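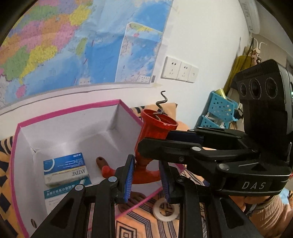
Packing a dorm box: what goes in, what stays out?

pillia_55
Monday, January 18, 2021
I love this part of moving! One box, one bed to spread everything out on, and you find things you forgot you owned. My question is the red corkscrew. I've had it since my first apartment and it opens anything, but the tip is sharp and I don't want it going through the side. Do I wrap it, or stick a cork on the end?

anesell
Cork on the end, every time! Then a sock over the whole thing. Mine did a 400 mile drive like that in November and came out perfect.

fuvby16
I'd skip the cork, they work loose. Fold a bit of cardboard over the tip and tape it down. And please keep medicine out of the big box, it should ride with you.

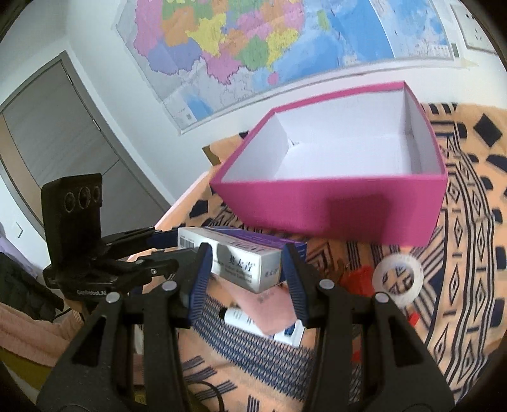
Medicine box, tape, and the big pink box on the bed

pillia_55
See, I like medicine in the big box, right at the top. My day bag is a black hole.

fuvby16
Until somebody stacks three more boxes on yours and you have a headache at midnight.

Yi-chun Fang
I'm with pillia on this one — top layer, with the name facing up so you can read it the second you open the flaps. I've packed 16 boxes this way for my cousins and I still get excited about it. Soft stuff on the bottom, small tubes tucked in the corners. What size is yours?

pillia_55
No idea, but it's a great color! Trying the cork AND the cardboard tonight.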